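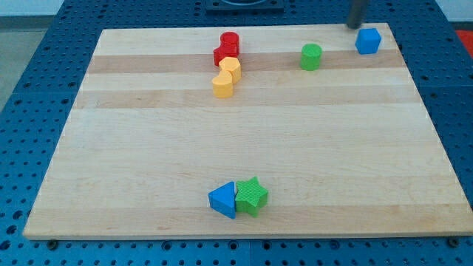

3. Setting up your first alert in Mastusine

Home | Guides | Maritime | Alerts | Downloads | Contact

OK, you've got an account and you've picked your region. I'm going to walk you through a maritime alert, which is the kind I use most. Mine watches for drilling notices and navigation warnings in disputed waters, and it took me two tries to get it right (the first one sent me 87 emails before breakfast!).

1. Open the Alerts tab and click New. Give it a name you'll recognize in November when you have a dozen of them. I call mine things like "Majimbun shelf, licenses only."

2. Draw your zone on the map. Click once for each corner and double-click to close the shape. You can also paste in coordinates from an official notice, and I'd do that whenever you have them.

Note: where two governments claim the same water, Mastusine shows both lines, dashed. Your zone can cross them. It doesn't take sides and your alert won't either.

3. Choose your sources. Foreign ministry statements, port notices and survey ship schedules are all on by default. I turn off wire reprints right away – Lucía Vidal talked me into it and my inbox has been so much calmer.

4. Add keywords. Start with three or four: "license," "survey," "exclusive zone," maybe the name of the block. Spelling matters a lot with translated statements, so put in both versions of a place name if you know them.

Caution: don't use "tension" as a keyword on its own. I tried it over the full archive and got 2349 hits, and most were about electric cables.

5. Set the daily limit. I keep mine at 40. Anything past that gets rolled into a digest at 6 p.m.

6. Click Test. You'll see the last week of matches in a side panel. If it's blank, go back to step 2 and check that your shape is closed, then run it again.

7. Click Save and switch the alert on. The dot next to its name turns green.

Note: shared alerts can be edited by everybody on your desk. If you'd like Marwan or whoever to read yours without changing it, pick View Only before you send the link. Locking it afterward means sending a new link to everyone.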